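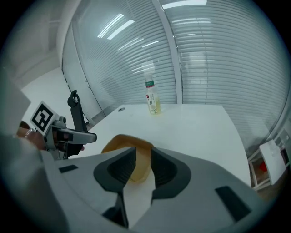
Getting a supporters section going for a new club

Posted 3/25/06 by Liya Weldu

Quick version as I'm off to the rink in a minute. We did this for the Flostport Friesens (yes, named after Friesen Street) before they'd played a single game. Bits of it were a mess, so learn from that.

1. Ring the club first. Ask for ticketing, not the coach. Tell them you want one block, seats together, same block all season. We asked for 13 seats and got 17.

2. Pick the block before the name. Behind the goal is cheapest. Check the sightlines yourself, row 5 and up at ours, anything lower and you're staring at the glass.

3. Name and colours. Give it one week, then vote, then stop talking about it. Ours dragged on til September and we lost a few good people over it.

4. Sign-up sheet. Name, phone, email, can they drive to away games. Take it to the pub, the minor hockey office, the Dreltwood farmers' market. We had 494 names by opening night. Maybe a third ever showed up, so don't order scarves off the sheet!!

5. Songs. Short ones. Two lines, tune everybody knows already. Print the words big. Practise in the parking lot before the doors open, feels silly, do it anyway.

6. Drum. Ask the rink in writing. Gitard Arena says one drum only and no air horns, other buildings differ so check before you travle.

7. First road trip. Pick the closest one, even if its a dull fixture. Collect bus money up front, cash or cheque. No money no seat.

Banner sizes and paint next time. Email me if your club says no to the block, I've got a letter you can copy.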